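October, after supper

Kendra Beaulieu has talked me into trying her "one bowl" month. The idea is that you keep out two bowls and a cup, box up the rest, and wash each thing the minute you finish with it. She says her kitchen in Wesidstead has been peaceful ever since. I've seen her kitchen in Wesidstead. It was peaceful the day I visited, I'll give her that.

So the good dishes went into a carton on the closet shelf and I got out the plastic. I don't see how it saves work. A bowl washed five times is still five washings, and oatmeal sticks to plastic just as hard as it does to china. Gangadharan came over and asked where he was supposed to eat if he stayed for soup. Fair question. I gave him the pink one and had mine out of the green, which holds less than I'd like, and we argued over the cup. 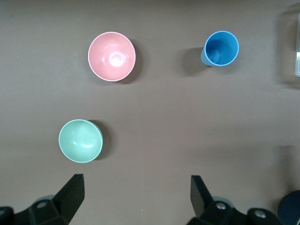

What's left: pink bowl, green bowl, blue cup.

The table does look bigger, I admit. Kendra would call that proof. I call it a table with less on it - the carton still takes up half the closet, and I had to move the iron to the hall floor. Giving it 2 weeks. Must buy a better sponge, and call her back about the pie dish she borrowed.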